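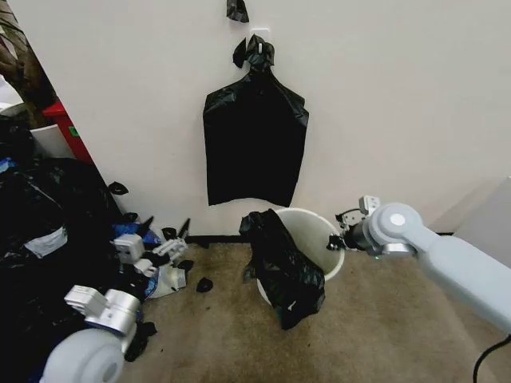 墙上挂着一个打了结的黑色垃圾袋,下面是白色的圆垃圾桶。

首页 访谈 住房与日常 旧文章 联系我们

访谈 > 工作与房间 > 清洁

谈垃圾袋、垃圾桶和地毯:访问一位 Ditura 的清洁主管

2018年11月29日

我到 Grarnley 的时候是下午,外面下小雨。Ditura 公司在这里负责 Partanen 大楼的清洁。我要访问的是他们的主管,一位做清洁已经17年的女士。她请我不写她的名字,她说她的亲戚会看这个网站,看了以后会打很多电话来。所以在这篇文章里我只叫她“主管”。

我们先坐在楼下的小厨房里喝茶。我的第一个问题准备得很认真,我问她怎么看清洁这个职业的变化。她想了一会儿,说:“你可以问我小一点的问题。”

于是我问她垃圾袋。

“垃圾袋我可以讲一天。”她把杯子放下,“很多人以为袋子都一样。黑色的,薄的,拿来就用。可是你每天换袋子,你的手会知道区别。有的袋子口很难打开,你要用手指搓很久。有的袋子打开很容易,可是底下的缝不好,提起来走几步就漏。漏在地毯上,你的这一天就变长了。”

她说她以前工作的地方买最便宜的一种,一箱200个。“箱子上写200个,我们用的时候,差的袋子要两个套在一起用。你自己算吧。”后来她来到 Ditura,第一件事就是请公司换了供应的人。现在用的袋子是 Midero 的,她觉得可以,没有特别喜欢。她最喜欢的那一种已经买不到了,她讲到这里的时候有一点难过,像讲一家关门的面包店。

我问她,袋子为什么多半是黑色的。她回答得很实际:“黑色看不见里面。办公室的人不想看见自己昨天吃了什么。”但是她自己更愿意用透明的袋子,透明的可以看见有没有玻璃。几年前的3月,她的一个同事提袋子的时候被碎杯子割了手,缝了针。从那时候开始,她教每一个新来的人,提袋子只能提上面,不可以用另一只手托住底部。

“托住底部是一个很自然的动作,”她说,“你抱孩子也是这样抱。所以要教很多次。”

茶喝完以后,她带我去看房间。我们走得很慢,她在路上一直看墙角。她告诉我,看一个房间干净不干净,她先看墙和地面相接的地方,然后看门后面,最后才看桌子。桌子大家都会擦。

关于墙上的挂钩,我有比较多的问题。把一个黑袋子的口扭紧、打结,然后挂在白色的小钩子上,让它贴着墙垂下来,底下不碰到地,这个办法我以前没有见过。我问她是不是公司的规定。

“没有规定。每个人有自己的习惯。”她说,有的人把备用的袋子放在桶的最底下,换的时候不用再去仓库。有的人把袋子塞在口袋里,走路的时候沙沙响。有的人喜欢挂起来。“挂起来我同意。地面是要吸尘的,东西放在地上,就要搬,搬了又要放回来。挂起来,下面就空了一点。”

可是挂钩也有它的问题。她给我讲她怎样选钩子:太小的不行,结会滑下来;有尖的也不行,塑料会破,拉下来的时候会撕下一小块留在墙上。她很不喜欢这种小块。“黑色的一点,在浅色的墙上,你从门口就看见。人家会以为是虫子。”她说的时候做了一个用指甲刮的动作。我后来看文章最上面的照片,钩子的上方正好有这样一小块黑色的塑料,我想她一定也看见了。

我又问垃圾桶。她说圆的比方的好。方的桶,角落里会积东西,要用刷子。圆的用布转一圈就可以。白色的桶她也喜欢,虽然白色容易脏。

“白色的诚实。”她说,然后自己笑了,说这句话不要写。过了一会儿她又说可以写。

换袋子的动作,她认为应该是这样的:先把新袋子抖开,让里面有空气,然后放进桶里,一直放到底,再把口翻到外面来,翻一圈,用手掌压平。最后把多出来的部分在旁边打一个小结,这样袋子不会掉进去。我请她慢慢说,我记了笔记,可是她说得还是很快。

“最常见的错误是翻得太少,”她说,“只翻一边。袋子搭在桶的一边,另一边什么也没有。有人来丢一个苹果核,苹果核就在袋子外面了。”

这种情况我也认识。照片里的那个白桶,黑色的袋子就搭在前面左边的桶边上,垂得差不多碰到地毯,桶里面能看到的是白色的底色。我问她,看见这样的桶会不会生气。她说不会,换袋子换到一半的时候就是这个样子,她自己的家里也常常是这个样子。

“我在家里是很懒的。”她说。

后来我们谈到了地毯。她对地毯的感情比较复杂。米色的地毯,她说,是在商店里被选中的,选它的人从来不洗它。商店的灯很亮,一小块样品放在手里,又软又干净。铺在房间里过一年,就开始有深颜色的地方,门口一块,垃圾桶旁边一块,谁也说不清是咖啡还是鞋底。

我问她,这样的深色斑还能不能洗掉。

“要看是什么。咖啡,如果当天处理,可以。油,很难。有的斑洗掉了,过几个星期又回来。”她解释说,脏东西在地毯底下,上面湿了以后又慢慢吸上来。所以她教人用少的水,用白色的布往下按,不要擦。擦会把斑擦大。颜色的布也不能用,布的颜色会到地毯上去。她在工作的第一年用过一块红色的布,那一块地毯后来一直放在书架下面。

我问她:书架是后来搬过去的吗?

“书架是我搬过去的。”她说。

她的小组现在有14个人,大部分在早上很早的时候工作,她自己也是。她说早上的大楼很好,暖气刚刚开始响,走廊里没有别人,你可以听见自己的袋子。最难的是节日以后的那几天。袋子一个一个堆在墙边,很快就堆成一座小山,有时候比桌子还高。堆的时候也有方法,重的放在靠墙的地方,轻的放在上面,打结的一头都朝外,拿的时候可以直接抓住。

“可是实际上没有人这样堆,”她说,“大家都是扔过去。我也扔过去。”

我在这里想说一点自己的观察。照片左边的那一堆黑色垃圾袋,靠着墙,占了很大的地方,其中一个上面有白色的标签,袋子的皱褶中间还露出一点蓝色的塑料。如果只看一眼,它是一团黑色。看久一点,就能看见很多皱褶。我母亲从前把黑塑料袋叠成三角形,放在抽屉里,我小时候以为每个国家的人都这样叠。我把这件事告诉主管,她很有兴趣,问我怎么叠。我用她口袋里的一个袋子叠给她看,叠得不好,最后的角总是塞不进去。

“这个很好,但是太慢。”她说,“我有3个楼层要做完。”

她把那个叠了一半的三角形又打开,放回口袋。

我还问了她关于分类的事情。Partanen 大楼里每一层有分开的桶,纸一个,塑料一个,剩下的一个。她说人们在早上分得很好,下午就差一些,开会以后最差。会议室的桶里什么都有,有一次有一只完整的鞋。她等了一个星期,没有人来问,她就把鞋丢了,第二天有人来问。

关于垃圾袋本身应该丢在哪里,她也没有很好的答案。袋子是塑料的,装满了就跟里面的东西一起走。如果一个桶里只有两张纸,她不会换袋子,她把纸拿出来,袋子留着。公司的说明书上写的是每天都换。“说明书是坐着写的。”她说。每个月她数一次箱子,自从她让大家这样做,仓库里的袋子用得慢多了,将近一半。她把这个数字写在一张纸上给办公室看过,办公室说谢谢。

我最后的问题也是事先准备好的:她希望使用房间的人做什么,可以让她的工作容易一点?

她这次没有想很久。

“喝完的杯子先倒空。水倒在袋子里,袋子就变得很重,而且你不知道它什么时候破。还有,桶不要推到柜子后面去,我够不到。东西靠墙放可以,但请给我留一条路,让吸尘器能过去。”她停了一下,又加了一句,“订书钉请不要丢在地毯上。其他的没有关系,其他的是我的工作。”

我们下楼的时候,她在楼梯上捡起一个小小的塑料条,是从一卷新袋子上撕下来的那种封条。她没有停下来说话,把它放进口袋,跟袋子放在一起。我问她这样的封条一天能捡到多少,她说没有数过,但是冬天外套的口袋里总是有,洗衣服以前要翻出来。

本文的谈话是用两种语言进行的,中文由作者整理。主管看过一遍文字,改了关于地毯的一处:我原来写的是用热水,她说要用冷水,后来我们决定把水的温度都删掉。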